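Home | Set-up | Teaching by Hand | Remote Control | Troubleshooting | Contact

Print this page | E-mail this page

Section 4: Teaching the Skikik arm a pick-up by remote control

Last updated Feb 22, 2019 by Meenakshi Kaushik

By now you should have the arm clamped down and the Puvurico hand controller paired. If the light on the controller is still blinking, go back to Section 3 -- I've tried carrying on anyway and you just end up doing it all over again.

I'm going to teach mine to fetch things out of a laundry basket, but anything with an open top will do fine for a first go.

1. Set the speed dial to 30. You can creep up to 60 once your hands get used to it (mine took a whole weekend!).

2. Squeeze the trigger slowly until the fingers are nearly closed, then hold it there and check the wrist view. You want the two tips meeting below the middle, with a thin line of background still showing between the fingers.

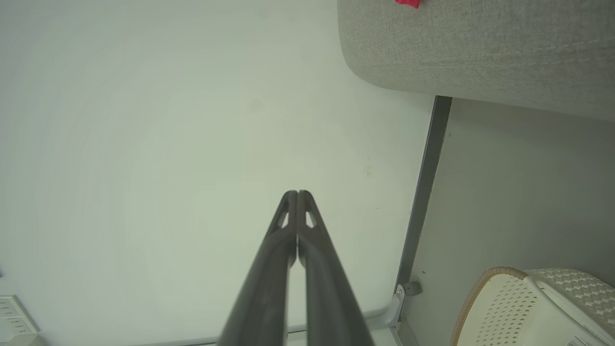 3. Press Record and wait for the beep. Swing the wrist toward the basket first, and open the fingers only when you're over the rim.

Note: A plain wall is a nice easy background for that finger check. I leave the basket off to the lower right so I always know which way I'm heading.

4. Lower the arm, close on one item, lift, and press Stop. If you fumble it, press Discard and start again -- don't try to rescue a bad take.

CAUTION: Don't let the fingers push down on the rim. The wrist will fault and show code 419, and you'll have to home the arm before it listens to you again.

5. Repeat until you have more than 133 good takes. Yes, it's a lot. Put some music on and move the basket a little between takes.

6. Save the set under a name you'll recognize in March, then go on to Section 5.

Print this page | E-mail this page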